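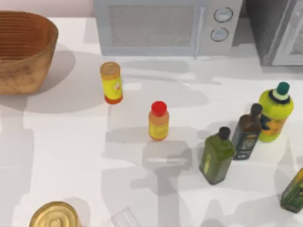

1. Where the project stands

This report covers the second stage of the kitchen handling project at our Destport site. It is written by me, Nesma El Ouafi, for the equipment fund, and it replaces the short note which Prakash Kaimal sent to you in December.

In the first stage we asked for money to plan before we asked for money to buy. I am glad we did it in this order. The simulated kitchen is now good enough to compare arms and grippers in it, and two of the items on our first shopping list have already been removed.

The rendered counter has a microwave and a second, darker appliance at the back, with the bottles and containers standing in front of them. Edem Asamoah built it so that the items can be moved to new places before each run. The shadows still fall in several directions at once, and he wants to correct the lamps before we use the pictures for any training of the vision part.

2. What we learned for the purchase

Reach. We had planned for the shorter Carrasco arm. In simulation it can take the items in the open part of the counter, but it has difficulty to reach the microwave handle without turning the elbow into the wall. The longer model does not have this problem. It costs more, and it also needs a stronger base plate.

Gripper. A two-finger gripper is enough for the shapes we have now. The green bottle with the black screw cap has square shoulders and is held well in our tests. The rounded yellow-green bottle with the teal cap is wider and it is the one that decides the opening of the fingers. Dela Tsikata tried 33 different grasps on this bottle alone, and her recommendation is the wide Handanero gripper.

Clear objects. Transparent items are hard to separate from a white counter. We do not have a good answer yet. A second depth camera may help, but I do not wish to ask for it until we have borrowed one and tried it.

3. Budget

The planning money is almost spent, as expected. The position on the main lines is as follows.

Wide gripper, with fingers and cable: $1290, quote received
Base plate and mounting, for the longer arm: $1000, our own estimate
Longer arm: waiting for the quote from Turnilley
Second depth camera: not requested at this stage
Real copies of the kitchen items: paid from our normal supplies

The delivery time for the gripper is 6 weeks from the order. Turnilley has not yet confirmed a time for the arm, and Prakash is writing to them again.

4. Changes from the approved plan

We would like to move the money for the shorter arm to the longer one, and to pay the difference from the line for the turntable, which we no longer need. I ask for your approval of this change before we place any order. The labour budget stays the same.

5. Next steps

Edem will correct the lighting and give the clear objects a stronger outline for the reach tests only. Dela will repeat the grasps with the items closer together. Haruna Ueda will measure the bench in the real room and check if the floor near the sink can carry the new base.

I will send the arm quote as soon as it arrives, together with a revised budget table.

Nesma El Ouafi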